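4.2 What counts as clutter

Much of the advice on household tidying assumes that a crowded surface is a problem and a cleared one is the answer. We doubt the first half of that claim. Aitken's sorting scheme, which we used for the 313 surfaces in the Istden set, gives any table a high clutter score once unlike things share it. By that rule the table in Figure 3 scores near the top. Yet a bowl, a tea canister and a pot of food are ordinary things to find on a table, and it is hard to see what is gained by scoring them together with a crumpled plastic bag. 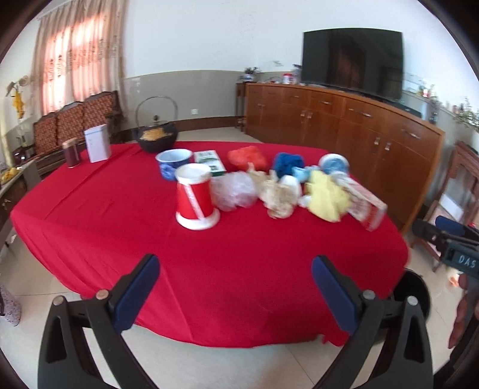
Figure 3. Mixed items on a table with a red cloth, sitting room, Plotham series.

The scheme also takes no account of the room. A long sideboard with doors and drawers stands against the back wall, and a reader may ask why the smaller things are not inside it. We have no answer. The scheme does not ask what the cupboards already hold, and without that the score tells us little about the household.

Bins raise a second doubt. Earlier work treats anything in a bin as dealt with. In the same home, the round black bin on the tiled floor held a blue towel, an orange-red plastic bag and a flat green printed box. Whether these were being stored or thrown out cannot be read from the contents, and we suspect that many "cleared" scores in the Moriarty tables rest on a guess of this kind.
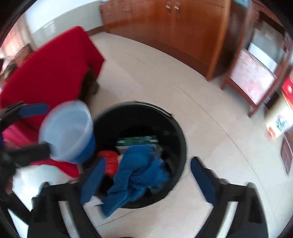 4.3 Agreement between raters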